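Share this 10 Comments

Teaching by hand: a morning at Lellow's Tukwood workshop

28 June 2018

The job sounds simple. Sweep a bit of debris into a dustpan, tip it into a bin, put everything back. At Lellow's workshop in Tukwood, an operator steers a pair of robot arms through it from start to finish, then resets the table and goes again. Every run is saved as an example for a learning system the company calls Jatora.

The lead operator, who asked that we leave names out of it, has been on the project since September. "People expect programming," she said. "Most of my day is sweeping. I just do it through two arms that aren't mine."

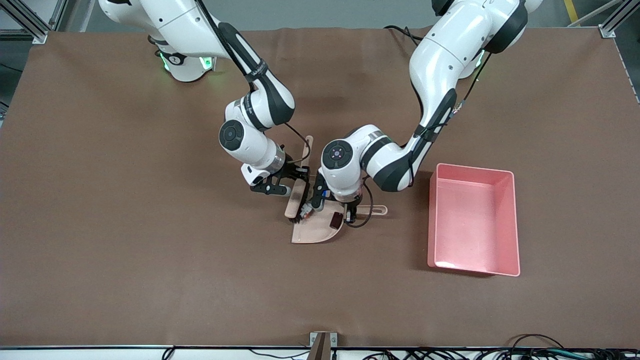

Issue 100

She said the brush is the hard part. A person adjusts their grip on a brush without thinking, but a two-fingered gripper holds it the way it was picked up, and if the angle is poor the bristles ride over the debris. "You can fix it halfway through or you can start over. We mostly fix it. The system needs to see somebody getting out of trouble."

That was a change from the early months, when any untidy run was thrown out. The model trained on those clean runs did well until something slipped, and then it kept sweeping at nothing. Now a run is only deleted if the recording is damaged or the operator gives up. Everything else gets a short note and goes in.

The set stood at 2599 runs on the morning we visited. She didn't think the number said much. "If they're all the same run, you've got one example. So we move the bin, we move the pan, we swap operators. One of us is left-handed and his sweeps look nothing like mine."

Operators work in blocks of 10 runs and then take a break. She said her own runs get sloppy past that point, and the system picks up sloppy habits as readily as good ones. She once had a habit of pausing before lowering the brush. A few weeks later the arms were pausing too.

Each run is recorded from a fixed view of the table and from small cameras down at the grippers. The close views matter most near the end of a movement, she said, when the arms themselves can hide what the fingers are doing from further back.
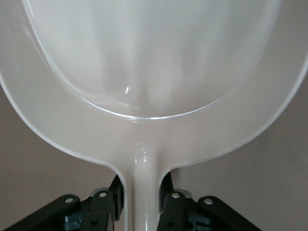 Scoops are harder to judge than they look, in her view. Shiny plastic throws reflections that shift as the arm moves, and early on the system seemed to treat a bright patch as something to be picked up. The team's answer was more runs under different lighting – slow work, but it helped.

The sweeping set goes next to Sjöberg, the partner firm that handles the training. Lellow gets a model back, runs it on the same table and writes down where it goes wrong. Those failures decide what gets recorded after that.

Asked whether she minds doing the same chore all day, she shrugged. "I worked in a commercial kitchen before this. I swept a lot more there."

Contact us | Copyright 2018 | Back to top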